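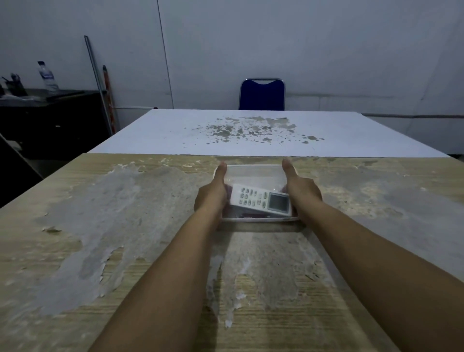 Junk drawer

A junk drawer is the place in a home, usually the kitchen, where small things go when they don't belong anywhere else. I've been writing up household words for this wiki since May, and this is the entry I get the most mail about!

Contents

Dead batteries, live batteries, rubber bands, takeout menus, a key to something. Spare remotes end up there too, along with birthday candles and the tiny wrench that came with a bookshelf. My own drawer in Plikden held 14 pens when I emptied it, and five of them wrote.

Names

"Junk drawer" is what I grew up saying. My neighbor Morfudd Gape says "the bits drawer" (her whole family does), and I've heard "man drawer," "everything drawer" and plain "the drawer" – as in, go look in the drawer. Wolfram Ruppert wrote to me that his grandmother in Cerkska kept a cookie tin on top of the fridge for the same job. I count tins, baskets and plastic boxes as junk drawers, though a couple of readers don't agree and have told me so at length.

Location

Most people I've asked keep it near the phone charger or the back door, and it's nearly always the second or third drawer down, with the silverware on top. Bigger houses can have several. I once stayed in a rental with six, and the scissors weren't in any of them.

Sorting

There are two camps. One likes dividers, or a shallow box for each kind of thing, so you can lift the whole lot out and carry it to the table. The other camp (mine) pulls the drawer all the way open and digs. Dividers do help with screws and coins, I'll give them that, but they're hopeless for string.

See also: Button jar; Glove compartment; Sewing basket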